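Open day at Nilley, March

I had been meaning to go to the Nilley open day for a few years and always found out about it a week too late. This time the card was in the window at Van Rooij, where I buy my key blanks, so I wrote it down and went. It is held in the old part of the building, on the street side, and you go in by the loading door. Doors opened at 10 in the morning. I was there a little after that and had to park up by the school.

Entry is free. You sign a sheet, get a sticker and are told where the restrooms are. There is a floor plan on paper, but the rooms are in a row and you can't really go wrong. The front room is history, the long room is where they do the cutting and repair work, and behind that is the room with the everyday locks, which was the one I had come for. Coffee is at the far end. It was 2 dollars with a refill and came in a real mug.

I did the history room quickly. It has old door locks on boards, a few cutaway cylinders and a case of railroad padlocks that I would have liked to see with better light. The labels are typed and short. Most give a year and a town and leave it at that. One large iron box lock came from a grain store and still has its original key, with a bow big enough to put three fingers through. Touching is not allowed in this room.

The long room was busy. They were cutting keys for visitors on an older Umix machine, and if you had brought a plain house key you could have a copy made while you waited. I had brought the one for my shed. It took five minutes including the line, and the copy works better than the key it was made from, which has been worn down since before I owned the shed. They also had a bench with cylinders in vises where you could try pinning one yourself. I dropped a spring and it was gone. There is a magnet tray for the pins, but the pins are brass and the tray does nothing for them. I would bring tweezers next time.

The back room is the plain one, with light gray walls and white tables, and the locks in it are the kind people have hanging in the garage: padlocks, bike locks, cable locks, luggage locks. I spent more time there than in the other two rooms together.
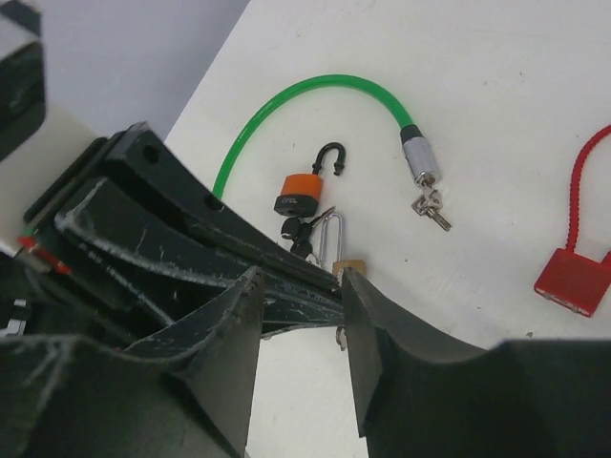 Cable locks get a bad name and some of it is earned. A thin cable can be cut with hand tools by anyone who has a minute. What they are good for is the second job: holding a front wheel, a saddle, a stroller on a porch, a ladder to a fence. The plastic coating keeps the paint from being scratched, and a bright color has the advantage that you see from across the yard whether you remembered to lock the thing. Mine at home is black and I have walked back to check it more often than I like.

The talk in this room was given twice, and I heard the noon one. It lasted 12 minutes and covered how to look after a lock, which I had hoped for. The main points, as I wrote them down:

Keep oil out of a pin cylinder. It feels good for a month and then it holds dust. Use a dry lubricant and work the key in and out a few times.

Leave a padlock open when it is off the gate. A shut padlock in a drawer is the one you can't find a key for.

Put the spare key somewhere else on the day you buy the lock. Two keys on the same ring are one key.

On a coated cable, look at the ends, where it goes into the head. Cracks start there. If the coating is split and there is rust under it, replace it.

Wipe the shackle of an outdoor padlock before winter. Any rag will do.

There was a question about frozen locks, and the answer was warmth and patience — no boiling water, which runs in and freezes again. Someone asked about tags on keys, and whether to write the address on them. Don't. A color or a number is enough.

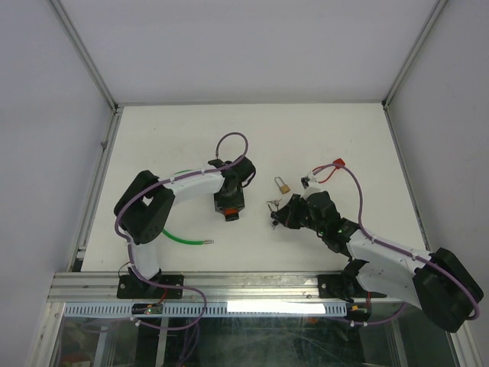

In the back room: the white tabletop against its light gray wall, with a green length lying across it toward the middle.

After the talk I went through the printed sheets by the door. The one on key blanks is useful and lists which common padlocks take the same blank. The one on the Gidard range is mostly a price list. I looked at a Gidard padlock all the same, the middle size, and tried the key in it. The turn is smooth and the shackle comes up with a good spring. The key head is too small for gloves, and this is my complaint with most padlocks sold now. If you open a gate every morning in January you want something you can get hold of.

I asked at the sales table whether larger key heads could be fitted. They sell slip-on covers in a few colors, and I took a red pair and a yellow pair. They are soft and a tight fit, so warm them in your hand first. 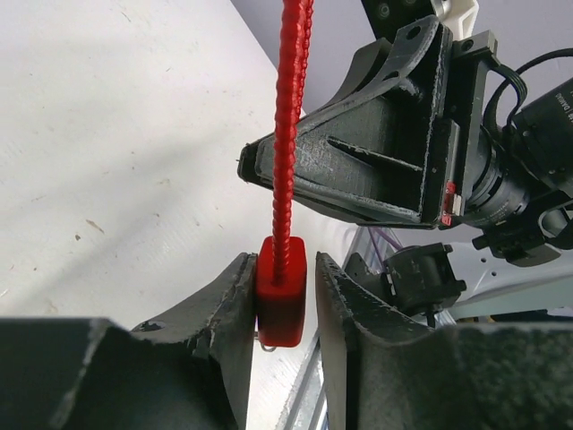
The sales table had a box of returned and discontinued stock as well, with everything in it at the same low price. I found a brass padlock with two keys and a short chain that will do for the compost bin. The card reader was down for part of the day, so bring cash. They had trouble changing a 50 when I was in line, and the person in front of me went off to the bakery to break it.

Lunch was soup and bread at the coffee end. The soup was pea and had run out by one. There are benches outside on the yard side, out of the wind.

A few practical points for next year. The building is on one level apart from a step at the loading door, where they had put down a ramp. The long room is loud while keys are being cut. Children can go everywhere, and there was a board of hasps and bolts at a low height for them to open and close. The history room closes an hour before the rest.

I left at 3 in the afternoon with a shed key, a brass padlock, four key covers and the sheet on blanks. The next open day will be in March again, and the card goes up at Van Rooij a few weeks ahead.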